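Workshop tips: collecting pick-and-place data with hand-held grippers at home

These notes come from the Tuder household set, recorded for the Plokano grasp study. The study compared policies trained on bench recordings with policies trained on recordings made in ordinary rooms. Each was tested on 100 unseen placements. The bench policy completed 66, the household policy seven more.

Use any flat surface the home offers. Beds are worth including. A soft surface shifts under a plate, and the policy has to learn to correct for that.

Cover the bedding with plastic sheet before putting food on it. Clear or tinted both work, but a glossy sheet throws reflections near a window. Keep a share of these recordings – removing them all made the results worse in daylight rooms.
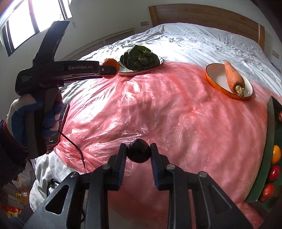

Left gripper with an orange at the plate edge; carrot in the round dish, more fruit in the green tray.

Mix shapes within a session. Long items such as carrots fail differently from round ones, mostly by rotating in the jaws. Leafy vegetables should be replaced once the leaves go limp.

Check both cables for slack before each take. A cable that drags on the sheet can pull a light dish.

Wipe the finger pads between fruits. Juice lowers grip and the change shows up in the closing width.

Gunārs Jaunzems reviewed all 431 takes and dropped those with a jaw hidden at the moment of contact. Takes with a dropped item were kept and labeled.

Revised 16th April. Kitchen counters are covered on the next page.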